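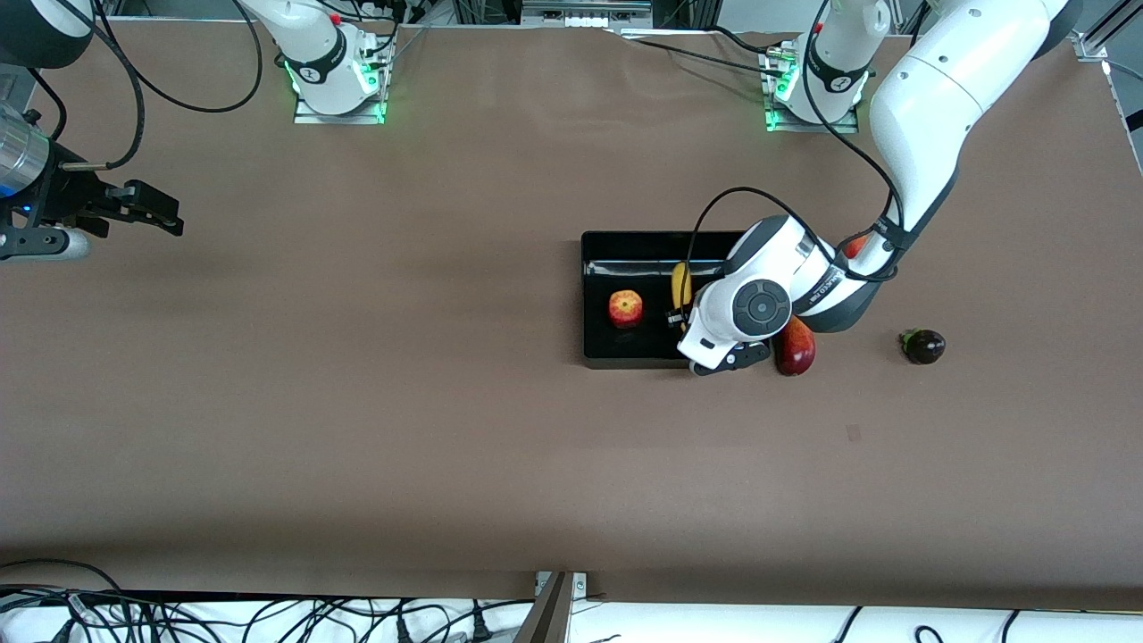
Black tray, brown tabletop.

Search this site
Search

The tray question, part two

Posted January 26, 2020 by Ximena Barrera

In the last post I said I would stop buying trays until I had written down what I want from one. Written down, it comes to a rectangle with a rim, dark, and large enough to hold a job in progress without covering the table I am working on. Most of what is sold as a desk tray fails on size. Most of what is sold as a serving tray fails on the rim, which slopes so far outward that the usable floor is much smaller than the listed dimensions.

I measured the floor of each candidate with a steel rule and ignored the label. The Lambrechts has a floor 314 mm on the long side. The Erkberg is sold as the larger of the two and measures 29 mm less, all of it lost to the slope. If you are ordering by mail, ask for the inside measurement. The Erkberg seller answered me in two days. The Lutura seller sent me the outside measurement again.

Color matters more than I expected. My small parts are mostly bright steel, brass and white nylon, and all three show up well on black. Black screws do not, obviously, and for those I put a sheet of white paper in the tray. I tried a white tray for a month and went back. Under the desk lamp the glare was tiring, and every scuff showed.

Position on the table is the part I got wrong for years. I used to keep the tray at the far edge, out of the way, and reached across the work to get to it. It now sits near the middle, a little to the right, and the work happens in it or directly in front. The edges of the table are for things that stay put. Anything that moves during a job starts in the tray and goes back there.

Notes on the surface. The tabletop is brown and I have left it bare. I considered a cutting mat under the tray and decided against it, as the mat curls at one corner and the tray then rocks. Four adhesive felt dots on the underside stopped the sliding. Rubber feet also work but they mark the finish, and I spent an evening with a soft cloth and furniture polish getting seven gray smudges off. The felt dots need replacing when they pack down. Mine lasted from February to the following winter.

Cleaning is a dry brush first, then a damp cloth, then a dry cloth. Do not start with the damp cloth. Brass dust turns to paste in the corners and has to be picked out with a toothpick.

Cost. The Trornard was the cheapest and has a corner that does not sit flat. I returned it. The Lambrechts weighs 608 g on the kitchen scale, heavy enough to stay where it is put and light enough to lift with one hand when full. That is the one I am keeping, and I have ordered a second for paint work so that the two never get mixed.

Still open: dividers. I have been using cut-down cardboard, folded into an L and held with a paper clip. It gets soft after a few weeks. If anyone has dividers that fit a tray with rounded inside corners, leave the dimensions in the comments, inside measurement please.

Related posts
The tray question, part one
Felt, rubber or cork under small objects
Sorting screws by length without a gauge
A desk lamp with less glare
Which steel rule I use and why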